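**Limano Adds Name Embroidery to Children's Knitwear and School Bags**

Wanholm, 28 November 2020

Limano, a supplier of children's clothing and accessories, today opened orders for name and initial embroidery on its knitwear, backpacks, lunch bags and bath wraps. The service covers 900 items in the current catalog. Personalized goods were previously limited to blankets.

Embroidery is carried out at the company's Wanholm workshop on multi-needle machines supplied by Tefera. Each order is stitched from a digitized file generated from the text the customer enters at checkout. The file is checked by an operator for spelling against the order form, letter spacing and stitch density before the garment is hooped.

**Lettering and thread**

Customers can select a block or a script typeface. Names of up to ten characters are accepted on knitwear and up to twelve on bags. Hyphens, apostrophes and accented letters are supported in both typefaces and count as one character each. Emoji and other symbols are not supported.

Thread is polyester, colorfast to household washing at 104°F. Customers who do not select a color receive white on dark items and navy on light items. Letter height is fixed by product:

- Knitwear: 1/2 inch, left chest
- Lunch bags: 3/4 inch, center of lid
- Backpacks: 1 inch, front pocket
- Bath wraps: 1 inch, hood edge

Position cannot be changed on knitwear. Lettering placed closer to a button band pulls the fabric out of line, and the left chest position was set after wash trials on three yarn weights.

**Backing**

Knit fabrics stretch under the needle, so all knitwear is stitched with a cut-away backing underneath and a water-soluble film on top. The film is removed before packing. The backing stays in place for the life of the garment and is covered on the inside with a soft fusible layer so that the reverse of the stitching does not rub against the skin. Bags are stitched with a tear-away backing and have no inner cover.

**Price and lead time**

Personalization adds 2 working days to the standard dispatch time. Orders containing both plain and embroidered items ship together unless the customer selects split delivery at checkout, in which case postage is charged on each parcel. The charge for embroidery is shown on the product page and is the same for either typeface.

During a trial that began in April, the workshop completed 3,190 embroidered pieces. Most were backpacks. Changes made during the trial include a larger preview on the order page and a second confirmation step for the spelling of the name.

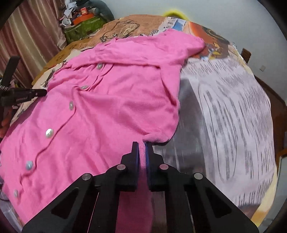

Curkow, which stocks Limano knitwear in its stores, said the inner cover was the feature its buyers had asked for, as parents had been returning embroidered sweaters from other suppliers over scratchy stitching. The retailer added that it would accept personalization orders at its counters and forward them to Wanholm, with collection in store.

**Returns and care**

Embroidered items cannot be returned for a change of size or color. Items with a stitching fault, or with text that differs from the confirmed order, are remade at no charge or refunded. Claims should be made through the order page and include the order number.

Knitwear should be washed inside out and dried flat. The embroidered area should be ironed from the reverse side only, on a low setting. Bleach and stain removers containing bleach should not be used on any embroidered item.

Orders can be placed in the Personalize section of the Limano online store. Trade accounts should request the current thread card and price list from the Wanholm sales office.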